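Notes on the snack drawer and surrounding counter, kept in the same repo as the shopping list so that both can be ignored in one place.

# ginwood-counter

A README for the kitchen counter at the Ginwood house. It covers the wooden box with the drawer, what goes in the drawer, what goes on top of the box, and the toaster. It doesn't cover the fridge. The fridge has its own README, which is longer and angrier.

Maintainer: Venla Kauppinen. Complaints: Nam-gil Ryu, who enjoys them.

## Background

The box came from a shop in Nusthorpe that sold it to us as a bread box. We believed them for most of a winter. It holds bread perfectly well, provided the bread isn't a loaf of any ambition. A few rolls in a bag will go in. So will a bag of chips, if you lay it flat and don't lean on the drawer when you close it. Socorro leaned on the drawer in March and we ate crumbs with a spoon.

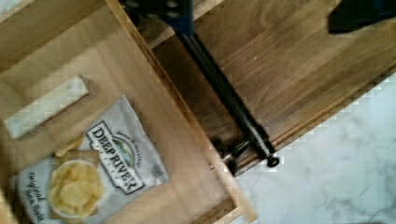
*4 min read, or one toaster cycle at setting 2*

## What goes in the drawer

| Item | Allowed | Remarks |
|---|---|---|
| Chips, plain | yes | Deep River is the house bag. Lay flat. |
| Chips, flavored | yes | Double-bag anything with onion in its name. |
| Bread or pastry, bagged | yes | Clear bags preferred, so people stop opening them to look. |
| Bread, unbagged | no | Lingyun, please. |
| Fruit | no | See "Top of the box." |
| Batteries, keys, mail | no | We have a whole hallway for this. |

The drawer is pale wood and shows everything. Wipe it with a damp cloth and leave it open until it dries. Do not oil it. Baltasar oiled it once with something called Climura, bought from a man at a craft fair, and the rolls tasted of deck for 18 days.

## Top of the box

The plate lives here. It's the dark teal one, and it holds fruit. An orange, an apple and a banana is a good week. The banana goes in front so that somebody has to confront it.

Cans may stand to the right of the plate. They are supposed to be on their way somewhere else. In practice a can put on the box in the fall will still be there when the clocks change, having acquired a sort of seniority.

Please keep the whole arrangement on the striped cutting board. Yes, this means moving the box whenever you want to use the board. The proposal to buy a second cutting board was discussed at length and then dinner was ready.

## Opening and closing

1. Pull the black handle straight toward you. It looks like plumbing and is tougher than it needs to be.
2. Take out the thing you came for.
3. Push the drawer shut with a flat hand.
4. If it stops short, something is standing up inside. Lay it down and try again. Force has been tested (see March).

## Known issues

- **Drawer left open.** Ongoing. Everybody has a theory about who does it, and the theories don't overlap.
- **Small wooden block in the drawer.** It has been thrown out 2 times and come back. Closed as "works as intended."
- **Toaster crowding.** The toaster sits in front of the box, so a fully opened drawer and a hot toaster are closer friends than I'd like. Slide the toaster forward before you toast.

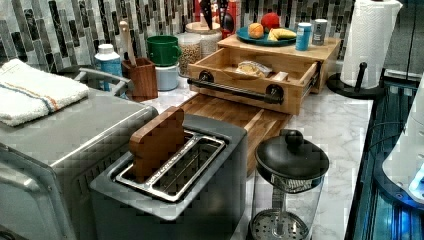 - **Things in the slots that aren't bread.** Check both slots before pushing the lever down. I used to think this was too obvious to write down, and then I moved in with other people.
- **Towel on the toaster oven.** The striped one. It comes off before the oven goes on. Nam-gil says the top doesn't get that hot. Nam-gil also said that about the Liem kettle, rest its handle.
- **French press parked at the front.** Glass, near the edge, in a house of people who talk with their elbows. Push it back toward the paper towels.

## Contributing

Edit this file if you've changed something on the counter. Please don't edit it to win an argument. An earlier version ran to 2000 words, most of them about whether grains in a glass jar count as decoration, and I've removed that section along with both appendices.

New items for the drawer need agreement from whoever is in the kitchen at the time. If you're alone, that's you, and you should examine your conscience.

## Changelog

**1 December 2018**
- Added the towel entry.
- Moved fruit from "discouraged" to "no."
- Restored the line about unbagged bread, which had gone missing while Lingyun was fixing a typo.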